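Search this site
Enter keywords
Go

Shared-desk rules change at Ultel's Pleltthorpe office

Ultel will apply a new clear-desk rule at its Pleltthorpe office from August. The rule covers all workstations on the two open floors and the small rooms along the corridor. Under it, a desk must be handed over with nothing on the top, the drawers closed, and the surface wiped with a damp cloth. Drinks are allowed during a booking if they have a screw cap. Open cups stay in the kitchen.

The office moved from assigned seats to bookable ones last year. Facilities staff then logged 50 complaints over the first two months. Most concerned items left behind by the previous user, and bottles and cups were the largest group. Marks on the desktops came second.

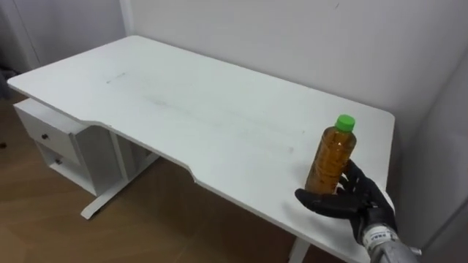

A desk at the Pleltthorpe office, with a drink on the top and the two-drawer unit at left.

The desks were supplied by Luller. Each has a white top with rounded corners and a front edge that curves inward where the user sits. The finish is matte. Matte tops reflect less light than gloss ones, but they hold scuffs more visibly and respond poorly to abrasive pads. Ultel has withdrawn the scouring sponges that were kept in the kitchen and replaced them with microfiber cloths. Spray must go on the cloth and be wiped in straight passes from back to front, then followed by a second, dry cloth. Cleaning contractor Sowah tested the method on 9 desks before it was adopted. Light scuffs came off in most cases. Short dark streaks of the kind left by rubber feet and cable sleeves needed a second treatment, and some did not come off at all.
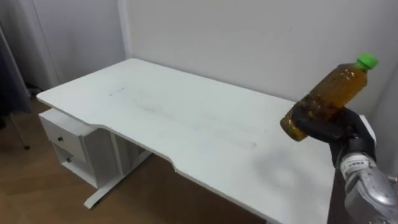 Liquids are the main concern behind the screw-cap rule. The desk frames carry cable trays under the back edge in many positions, and a spill that runs to the wall side can reach a power strip. A bottle such as the tea-colored drink with the green cap meets the rule, provided the cap is closed whenever the bottle is set down or moved. It must leave with the user at the end of the booking. Bottles found after that point will be emptied and recycled the same evening. Other items will go to a shelf beside the print room and be kept there for 2 weeks.

Drawer units remain in shared use. They are not to be locked, and personal items should not be stored in them overnight. Loose drawer knobs should be reported through the booking page with the desk number, as should any wobble in the legs. Users are asked not to tighten the fittings themselves; the screws are short and the threads in the drawer fronts strip easily.

The budget for replacement tops is $2,000 for the rest of the year. Worn tops will be changed in order of condition, starting with those beside the windows. Ultel said the rule will be reviewed after the first quarter of use. Desks in the training room are outside the scope for now.

Comments (3)

deskrow_b
Does the cap rule cover travel mugs with a slide lid? Half our floor uses them.

northstairs
The cloth method works on the grey scuffs. Did nothing for the dark line on mine. I have reported it twice.

tmk
Please put a bin nearer the small rooms. The closest one is past the kitchen.

Contact the newsroom | Copyright Pleltthorpe Business News | Back to top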